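Section 2: Setting up your place at the counter

Before you cook anything at all in your new Stirken, do take a few minutes to give it a proper home. We know it's tempting to plug in and start chopping, but a little order now will make every recipe in the Zundari booklet go more easily.

1. Stand the machine toward the back of a flat, steady counter, with the display and the control knob facing you.

2. Lay the power cord along the counter where you can see it, and keep it well away from the front edge.

3. Set out your bowls and fork in front, in easy reach. A plastic bowl is nice for dry things, and a shallow steel one is handy for eggs or dressings.

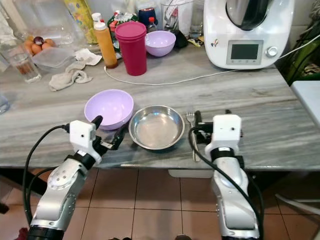
Fig. 2. Bowls and fork at the front of the counter, machine behind.

Note: Any bowls you already own will do – there's no need to buy a matching set.

4. Move bottles, canisters and jars to the back or off to one side. You'll want them close by, but please leave the vents of the machine clear.

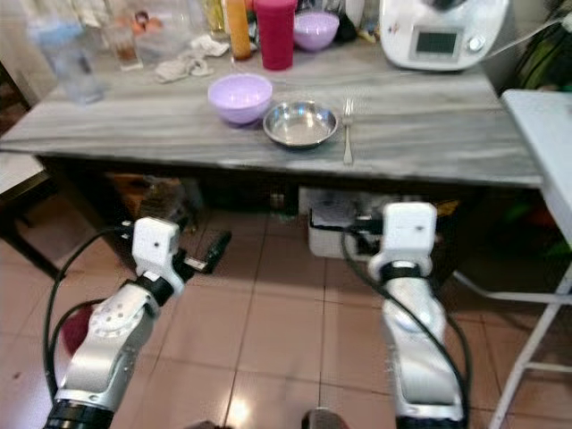 5. Once you're happy with the layout, turn the knob gently both ways to be sure your hand has room, then wipe the counter down with a soft cloth.

CAUTION: Never put a metal fork or spoon into the mixing bowl while the blade is turning. Switch off, wait for it to stop completely, and only then lift the lid.

If a part is missing from your box, write to Stirken Customer Care, Zostville, and mention leaflet 1194.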